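Home and Office Fitouts > Flooring > Carpet tiles in a lounge area, brick pattern or all one way?

verden_flat
Posted 02/12/2023
Hello all, long-time reader, and I've finally got something worth asking. We're redoing the breakout room at work (small office, I'm the one who once admitted to owning a rubber mallet, so the job is mine) and I've been going round in circles over carpet tiles. I keep coming back to the staggered look, with rectangular tiles in greys, taupes and browns all mixed together, so that you get light ones beside dark ones and a fine stripe running through the lot. We'd have a long cream sofa on it, the tufted kind, and I think the two would be lovely together.
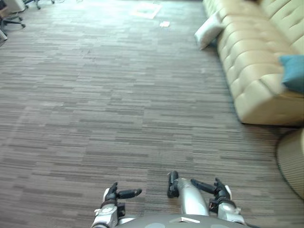 My worry is the windows. We get a lot of sun down one end in the afternoon and I wonder whether all that stripe and colour will simply wash out over there, and then look terribly busy at the other end where it's dimmer. Samina Warraich, who has the desk next to mine and much better taste than I do, wants a single plain charcoal and says I'll be sick of stripes by May. I've ordered 100 tiles on approval and can still send them back, so please be frank!

Kazmi
I'd keep them. We laid something very similar in our waiting room and the mixed shades have been a blessing, because a room where people eat and drink is going to have crumbs and drips in it whatever sign you put on the wall. Plain charcoal shows every speck of lint. I had it in my last place and I was forever on my hands and knees with a bit of sticky tape, like somebody's nan before visitors.
As for the sun, yes, the pattern goes softer at the bright end. I've grown rather fond of it.

udik_floors
Going to disagree with Kazmi here, in a friendly way. Mixed shades are forgiving of dirt, no argument, but they're not forgiving of a crooked start. With a brick layout and a stripe, one row that wanders off will bother you every time you sit down. Snap a chalk line down the middle of the room, dry lay two full rows, then go and have a cuppa and look at it again before you stick anything. Also open all your boxes and shuffle the tiles as you go. If you work through one box at a time you can end up with a dark patch in the corner that looks like a stain.
And I'm with Samina on cream sofas. Not on carpet, I mean anywhere near coffee.

verden_flat
Thank you both, that's exactly the sort of thing I needed. I hadn't thought of shuffling the boxes at all and would certainly have gone one at a time. The sofa is staying, I'm afraid – it's far too comfortable to give up – but I do take the point about coffee. I've been trying to talk everybody into proper tumblers with lids instead of those wide mugs that go over if you so much as breathe near them. The dark grey sort with a silver band round the top seems to suit the floor as well, if it isn't silly to match your cup to your carpet.
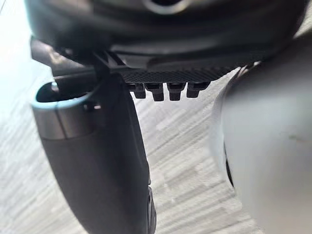

Charcoal tumbler or insulated bottle with a metallic band, against the pale floor.

Kazmi
Not silly in the least, I chose our curtains to go with a teapot.

Grevum
Coming in from the cleaning side of things. Whichever colour you settle on, put a few tiles away for later. I'd say 7 for a room your size, and keep them somewhere flat, because tiles stood on end in a cupboard take a curl that's a nuisance to get out. We swapped a coffee-soaked one at our place in the time it took the kettle to boil. The new one did look a shade fresher than its neighbours, but in a mixed pattern you'd have to know where to look.
I don't agree that the cream sofa is a lost cause, by the way. Ours has had 17 years of children and one very old spaniel, and it still scrubs up well enough with a damp cloth and some patience.

udik_floors
Fair enough on the spares. I'd keep more than that, but then I've never had to find the cupboard space for them. I still say no to the sofa!

verden_flat
Spares noted, and flat they shall be. I showed Samina the thread over lunch and she has softened as far as "well, as long as the lines are straight", so the chalk is on my shopping list. One last thing before I start moving furniture: does the stripe want to run towards the window or across it? I've tried a handful both ways and I change my mind each time I walk back in.

udik_floors
Towards the window, in my book. The joins show less.

Kazmi
Across! Ours goes across and it makes a narrow room feel that bit wider. Do lay a decent patch each way and leave it overnight, so you see it in the morning light as well.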